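Hummont Oiled Worktop, Honey Finish

I fell for this worktop the minute I ran my hand along the sample, and I've stocked it ever since!
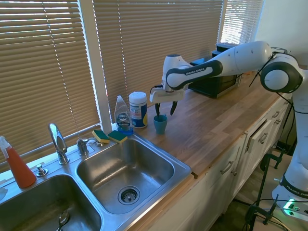

Can I fit a sink into it?
Any inset sink will go in, single or double, as long as you seal the cut edges with three coats of oil before the sink drops in. Leave each coat overnight.

The planks are solid wood with plenty of grain, so no two lengths match (I rather like that). I do mine at home with Busent hard oil, twice a year, and a small tin sees me through - buy the 200 ml one. Wipe up spills when you spot them, use the soft side of the sponge, and keep bleach well away from it. Scratches sand out with fine paper and a bit of patience.

Lengths come up to 121 inches, and I can cut to size if you send me a sketch with the tap hole marked. Allow 10 working days, a bit longer in June when everyone seems to be redoing their kitchen. Samples are free - just ask for the Hummont honey one.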